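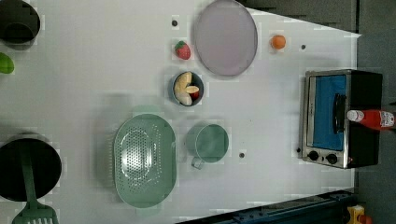
Natalia Cortés says do the table first, before anyone touches the arm - set up the other way round you end up reaching past it all day.

Section 4. Open day set-up, Braronham

1. Lay out the kitchen props. Bowl in the middle, strawberry and plate by it.
2. Ketchup bottle on its side, on top of the oven. Cap to the left.
3. Spatula accross the frying pan.

CAUTION - visitors stay behind the line whenever the arm has power. No exceptions for staff kids. 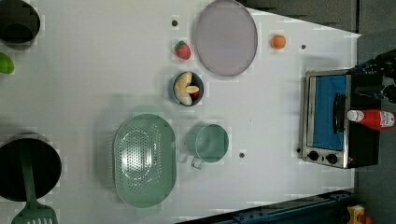
Fig. 5. Props out, gripper by the oven.

4. Start Bako, load the Stadoditz demo. Wait for ready.
5. Run it once with nobody in the room but you. Watch the cables. 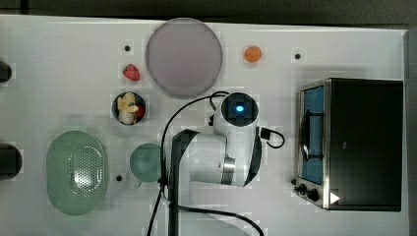
6. Run good? Open the doors. Groups of 23 max, one run per group, then reset from step 1.

Note: stop button stays with the operator, not on teh shelf.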